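Section 3: Placing and first use of the countertop oven and toaster

Read this section before plugging in either appliance. It covers the Stindby table setup with a fabric backdrop. If your table stands against a bare wall, skip the backdrop steps and start at "Placing the oven."

Preparing the backdrop

1. Hang the fabric panels before you move any appliance onto the table. Working over a hot oven door is a common cause of burns.

2. Fasten the top edge of the fabric with clips. Set the clips close enough together that the edge does not droop between them.

3. Let side panels hang straight down. Trim or fold up any length that would rest on the tabletop.

4. Attach foam letters or other decorations to the fabric only after it is hanging. Press each letter for a few seconds, then pull on it lightly. A letter that comes away now will come away later, over the oven.

CAUTION: Fabric and foam can catch fire. Never run the oven or the toaster while either one touches cloth, foam, paper, or a curtain. Ask the fabric supplier for a flame-retardant rating before you buy. If there is no rating, take the panels down before cooking.

Placing the oven

5. Set the oven on a level tabletop with the door facing the side you will work from. All of its feet must rest on the surface.

6. Leave open space behind the oven, above it, and on both sides. The clearance distances are printed on the safety sheet packed with your model. Measure them with a ruler.

7. Check that the control knobs can be reached without passing your arm across the door or the top.

8. Open the door fully. It must not strike anything on the table or hang over a spot where someone would walk into it.

NOTE: Leave the label on the oven in place. Keep a copy of the model number with this guide.

Placing the toaster

9. Keep the toaster slots uncovered, with nothing hanging above them.

10. Do not operate the toaster while it stands close to the oven. Move it to its own clear area first, and put it back when it has cooled.

11. Plug each appliance directly into its own wall outlet. Do not use a power strip or an extension cord.

First use

12. Wipe the rack and tray with a damp cloth and dry them.

13. Run the oven empty for the time given on the safety sheet. A light smell is normal the first time. Open a window.

14. Turn the knobs to off, unplug the oven, and let it cool before you put food in it.

CAUTION: The glass door and the metal handle get hot. Use oven mitts. Do not put a wet cloth on hot glass.

Storage and cleaning

Unplug both appliances when you are done for the day. Empty the toaster's crumb tray, if it has one, once a week. Wipe the tabletop after each use and check it for scorch marks. Take the fabric down for washing every 3 months, and remove the letters first.

For replacement clips, order part 586 from Stindby.

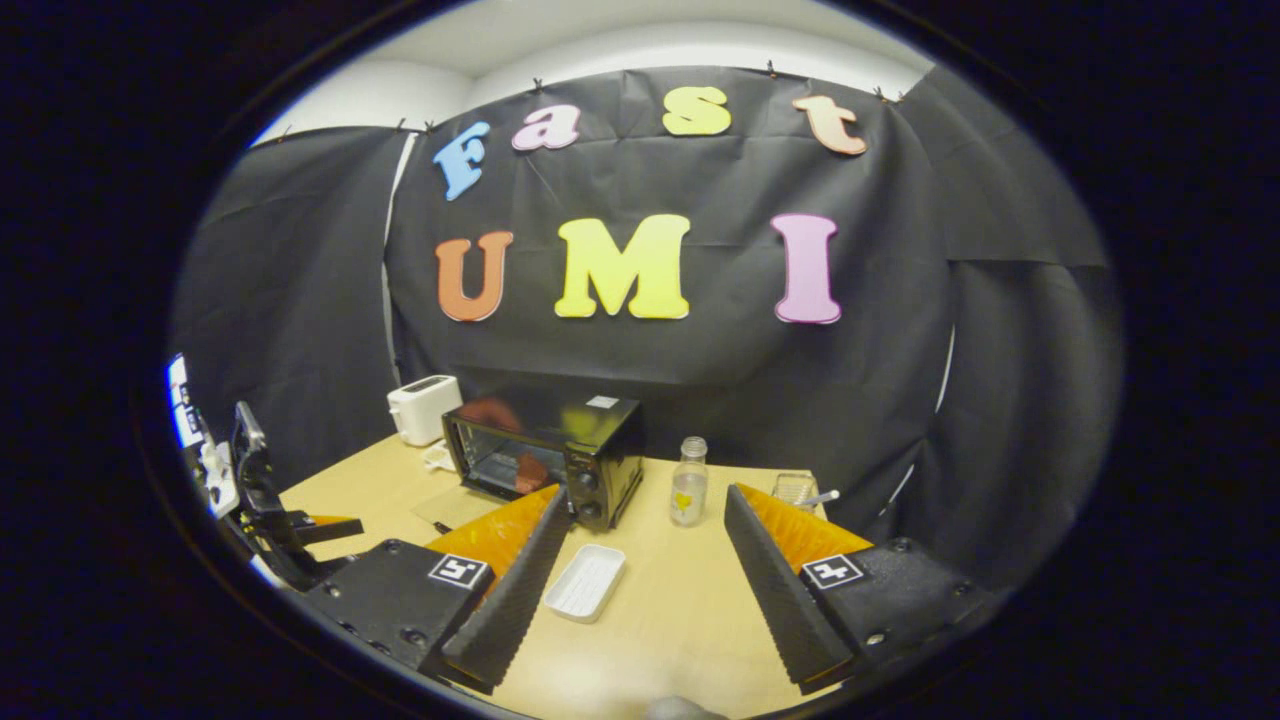

Figure 49. Backdrop with foam letters, toaster, and countertop oven.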